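Hetora Opens Second Packing Hall for Aftermarket Car Parts

Saturday, December 10, 2022

Hetora, a supplier of electrical parts for cars and light trucks, has opened a second packing hall in the Szewczyk industrial park. The new hall started its work this week with two lines and 15 employees. It will handle orders for independent garages and small parts stores, which until now were packed together with the large wholesale orders.

The company decided on this step in September, after a difficult summer in which small customers waited too long for their deliveries. A garage that orders four horns and a set of relays cannot wait behind a full truck for a distributor. With the opening of the new hall, the two kinds of orders are separated from the moment they enter the system.

"Our small customers were very patient with us, and I want to thank them for this," said Ximena Olivares, managing director of Hetora. "They told us clearly what they need. They need the right part, in a box which is not damaged, on the day that we promised. The new hall was planned together with them, and several of their wishes are already in it." 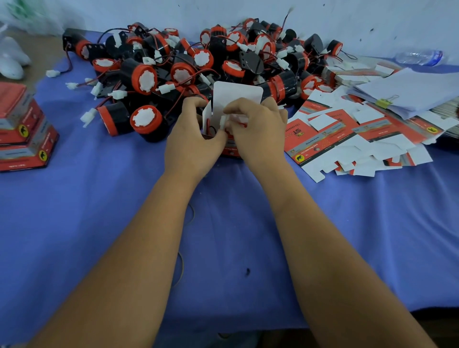
Hetora Packing and Dispatch Department

One of these wishes concerned the boxes. In the past, some products were sent in bulk cartons, and the garage had to sort the pieces by itself. Now horns, switches and wiring sets for the small-order program are offered in single retail boxes. The customer can put them directly on the shelf. Bulk cartons stay available for those who prefer them – the prices of both forms are listed in the winter catalog.

The hall also uses new order software from Stuvutix. Each order receives its own number before packing, and the customer gets a message when the parcel is handed to the carrier. Returns are now accepted at the same address, with the return form that is included in the delivery.

"The work on two sites was a big change for the team, especially for the planning of the shifts," said Mohsin Abbasi, head of packing and dispatch. "We moved the first orders in small steps and corrected what did not fit. I am glad that most of the colleagues from the old hall decided to come with us."

Deliveries to the Fikora stores will continue from the main warehouse, and nothing changes for wholesale customers. Existing customer numbers and payment terms also stay the same.

Garages and stores that wish to join the small-order program can register through their sales contact at Hetora. Visits to the new hall are possible on request. Journalists are asked to send their questions to the press office of the company.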